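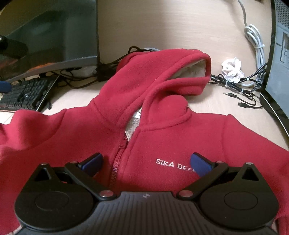 *Red fleece, laid flat on the desk, hood up so the cream lining shows. White embroidery on the chest.*

# Flat, Folded or Hung: A Fleece and a Lot of Advice

I've been reading about how to store winter fleece for longer than I'd like to admit, and most of it I don't believe. May is when these articles come around, always with the same promise that a hooded jacket can be turned into a neat little brick if you follow the steps. So this page is one jacket and my notes on the advice. The notes are long. If you only came for the picture, you've had it.

## Starting flat

Every method begins by telling you to lay the garment on "a clean, generous surface." I would like to see the homes these people live in. My generous surface is a desk with a monitor and a keyboard on it and a tangle of black cables at the back, and a hooded fleece spread out with both sleeves takes up most of what's left. The guides say to use the bed. The bed is soft, the jacket sinks into it, and any fold you make is a suggestion. A light wooden desk is better for this, even a busy one.

What flat does give you is a decent look at the thing. You see the nap on the sleeves and shoulders, and whether it has gone to pills under the arms. You see if the zipper lies straight. A red zipper on red fleece hides its faults well, and on a soft jacket it'll wander off on a diagonal unless you make it behave. The books would have you straighten it before doing anything else. I have tried it both ways and could not tell the folded results apart.

## The hood

Hoods are where the advice falls to pieces. There are three schools, as far as I can tell.

One says fold the hood down over the chest, so that it makes a rectangle with the body. It does, and you get a lump exactly where the next jacket in the pile has to sit.

Another says roll everything toward the hood and then pull the hood over the roll like a sack. This is the Tavares roll, or at least the leaflet that came with my Tavares shelf dividers calls it that, and it's the one people like to demonstrate. With a thin sweatshirt it holds. With fleece you're stuffing a pillow into a smaller pillow. I got it closed, put it on the shelf, and by Monday it had worked itself halfway out again. The leaflet says "stays put all season."

The third says leave the hood up and open, above the collar, and fold the rest as though it weren't there. I came to this one with no hope at all and it's the one I still use. The lining gets some air. The hood ends up on top of the folded stack as a sort of flap, and you can see at once which jacket you have hold of.

## Embroidery and labels

White stitched lettering on a red chest, the part that reads SIKA DEE, is supposed to need special care. I've found advice to fold around it, advice to cover it with tissue, and one very confident page that said never to let embroidery touch a zipper. No reason was given. It sits right beside the zipper when the jacket is being worn, so I don't see what a drawer would do to it that a winter of wearing would not.

The one thing I'll grant is ironing. Don't iron fleece, embroidered or plain. That is on most care labels, and it's on them in small pictures, and people go ahead anyway.

As for the small pale label inside the neckline, there's a whole line of thought about cutting those out before storage so they don't "print" on the fabric underneath. I have never seen a label print on anything. Leave it in, you'll want the washing instructions next year.

## Products I was told to buy

I don't get anything free and I don't have links. These are the ones that came up again and again.

**Dustik roller.** A sticky roller for lint and hair, sold in a pack of 2. It picks up what's on the surface and that is all it does. The packet claims it "restores pile." I rolled one sleeve and left the other alone, and then asked Welington Caldeira, who sits across the hall, which sleeve looked newer. He picked the one I hadn't touched. One man's opinion in poor light, so take it for what it's worth, but it didn't make me want to buy a refill.

**Lorenano storage cube.** A fabric box with a lid and a clear window. The label says it holds up to 12 fleece jackets. I would like to know what they are making the jackets out of. It held 4 of mine, adult size, and the lid was bulging. For four jackets it's fine. The seams are decent and the window is useful. I just object to the number.

**Rikitz vacuum bag.** You put the clothes in, seal it, draw the air out with a vacuum cleaner. I was all ready to dislike it and it does shrink things, I have to say. What it does to the fleece is another matter. After a few weeks the nap came out pressed flat and shiny along the folds. A wash and a tumble on low brought most of it back. The instructions say there's no effect on "any natural or synthetic fiber," and that is plainly too much to claim. I use mine for a spare blanket now.

**Cedar anything.** Blocks, balls, little rings for the hanger. Moths are after wool and other animal fibers, and most fleece is polyester. If yours is polyester, you are perfuming it. Check the label first.

## Hanging it up

The opposite camp says never fold fleece at all. Hang it, they say, on a wide hanger, zipped to the top, hood falling behind. I hung one for a season in the closet at work (room 805, which has a closet for reasons known to the architect) and the shoulders grew the little horns that everyone swears a wide hanger prevents. Less than with a wire hanger, to be fair. They steamed out in the bathroom at home with the shower running.

Hanging does win if you'll want the jacket again in a week. Our building is cold in the mornings well into spring, and something on a hook gets worn, while something in a cube with a lid stays in the cube. I know people who fold everything away on the first warm afternoon and spend the next month complaining.

A hook, by the way, is held to be the worst sin of all. It "distorts the hood." If you hang it by the loop inside the neck it distorts nothing I can find. If you hang it by the hood itself then yes, you get a point, like a gnome.

## Washing first, or not

"Always wash before storing." This is the one rule I can't argue with much, though I have tried. Sweat and skin oil do go stale in a closed box. But the list that follows it is longer than it needs to be: inside out, zipped, in a mesh bag, cold, liquid soap only, no softener, gentle spin, dry flat in the shade, turn every hour.

I tested what I could be bothered to test. Inside out makes a difference to pilling, and you can see it after a handful of washes. No softener makes a difference too; the fleece feels clogged with it. Zipping up is worth doing for the sake of whatever else is in the drum. The mesh bag did nothing that I noticed, though I've read that it can catch loose fibers, and I don't have the means to check. Turning it every hour is for people with a different kind of life.

Drying flat takes up the same desk, or the same bed, and for longer. I put mine over the back of a chair and it came out the same shape it went in.

## How I fold it, for what it's worth

I'm wary of adding one more method to the heap, so this is only what I do, and I won't claim it saves space.

1. Spread it front up, with the hood above the collar.
2. Pull the zipper up to wherever it wants to stop. Don't fight the last inch.
3. Lay each sleeve across the body. They will overlap and be thick in the middle.
4. Fold the hem up to the chest, once. A second fold makes it spring open.
5. Put it on a shelf with the hood at the front.

The result looks like a folded jacket. It does not look like the ones in the articles, and I suspect those have cardboard inside them. I asked one of the article writers about this by email and got back a discount code.

## Corrections and replies

Someone wrote to say I was unfair to the Tavares roll and that it needs the sleeves tucked inside the body first. I did that. It came undone more slowly.

Someone else wanted to know if the same goes for fleece with a full lining. I'd guess it is bulkier and otherwise the same, but I have only dealt with lined hoods and I'm not going to pretend beyond that.

Welington would like it known that he was given no time to compare the sleeves properly. He has since looked again by the window and changed his mind, and then changed it back.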